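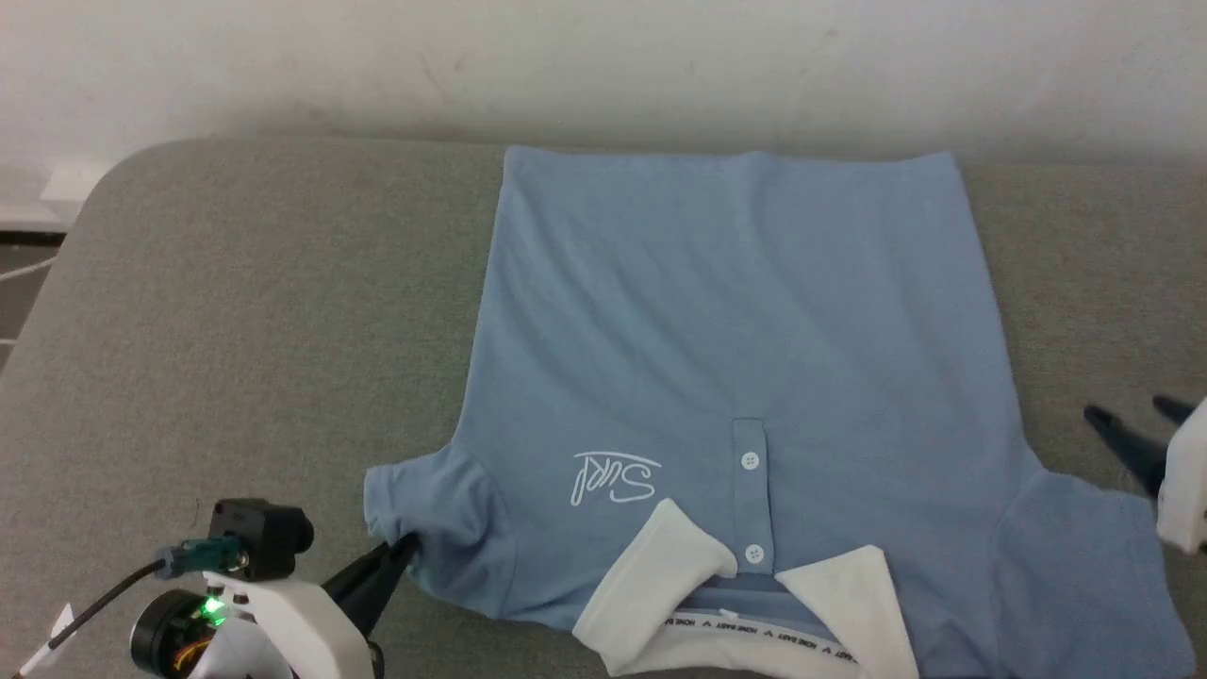
The letter said my aunt had left me the house on Mendley Road, and that the house came with a ghost. It said this in the same paragraph as the water heater.

I drove up in April with a sleeping bag and a low opinion of the whole thing. My aunt had believed in a lot of things. She believed in magnets, and in a tea from a company called Plesent that was supposed to fix your knees. She paid a man 700 dollars to walk around the yard with a bent wire, and he told her there was water under it. The yard is next to a lake.

The neighbor came over before I had the door open. She wanted me to know that the ghost was old Sorrentino, who built the place, and that he walked the upstairs hall at 2 in the morning.

"Every night?" I asked.

"Most nights."

"What does he do when the clocks change?"

She looked at me for a while and went home.

I slept on the floor at the end of the hall. At 2 there were footsteps, I'll give her that. They started by the bathroom and came toward me, slow, a creak and then a creak, and stopped at the linen closet. I put my hand on the wall and it was warm. A hot water pipe ran behind it, and the heater downstairs was on a timer. Wood swells, wood creaks. I went down in my socks and shut the timer off.

The next night it was quiet until 2, and then the footsteps came again.

So it was the wind, or the lake, or the trucks out on Route 522. I wrote these down on the back of an envelope and meant to test them one at a time.

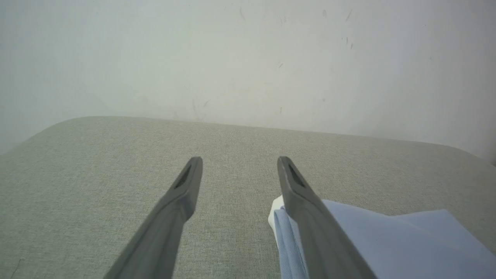 The trucks were easy to rule out. I sat on the porch with a thermos and saw none, and behind me, through the screen, I heard him start at the bathroom and stop at the closet. The wind took longer. I had to wait for a still night, and when it came the lake was as flat as a plate and he was right on time.

I called the real estate office in Omari and asked if they had to tell buyers about noises. The woman said it depended on the noise.

"Pipes," I said.

"Then no."

I stayed on through the week. On the last night I opened the closet door before I lay down, just to see if it made a difference to the draft. At 2 he came along the hall, creak and creak, and this time he didn't stop. He went in. After a minute the closet door swung shut, and I lay there and crossed out the wind again.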